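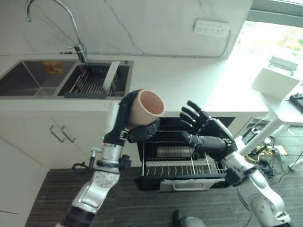
Yến Vi wants cups on the top rack only, always, and she told me so before I had my coat off. Fine by me, but then where do the bowls go? We went back and forth on that for a while and I said I'd write it all down, so this is me writing it down.

10/11/26, kitchen notes

Main job today was the dishwasher and the sink, and what goes in which. We've been sloppy about it since September and it shows. I found two of the Tondier mugs with a gray ring inside that I'm pretty sure is hard water and old tea together. Soaked them in citric acid (one spoon in warm water, left for the length of lunch) and the ring came off one and sort of thinned out on the other. Will try again tomorrow with a stronger mix.

The pinkish ceramic cup is my favorite thing in that kitchen, so I used it for most of the loading tries. It's pale pink inside, so tea stains should be easy to spot in there. My problem with cups like that is the foot. If the foot has a deep rim, it holds a little pool of water all through the cycle, and then you lift the cup out and it goes down your sleeve. Tilting helps a lot! I leaned them against the tines instead of setting them dead straight and got far less water sitting on the bottoms.

Things I tried, in no good order:

Full rack, cups straight down. Puddles on nearly every one.

Full rack, cups leaning. Better, but you lose space. I got 14 in before they started knocking into each other.

Half rack, leaning, door opened a crack at the end. Best of the lot, dry enough to put away. I don't love running it half empty though, and Cường Âu will have something to say about the water bill.

The tall cylinders are still a nuisance. Stand one up and it hits the spray arm, lay it down and it rolls toward the back and collects water along one side. For now I'm laying them down with the mouth a bit lower than the base — wedge them with a bowl if you have to.

Sink: I'd like the left side kept clear for rinsing and the draining rack to stay in the right side. White cutting board stands up in the rack, leaning, so both faces get air. Please don't lay it flat. I did that for a week in September and it smelled like onions until I scrubbed it with salt.

Anneli Suominen asked whether we could stop rinsing before loading. I'd say scrape, yes, rinse, no, except for egg and oatmeal, which turn to cement. Valdis disagrees about the oatmeal. He can wash the bowls then.

Still to do: clean the filter (I keep putting this off), buy more citric acid, and ask So-yul where the spare rack clips went after the move from Hornmont. I looked in the drawer with the batteries and they weren't there.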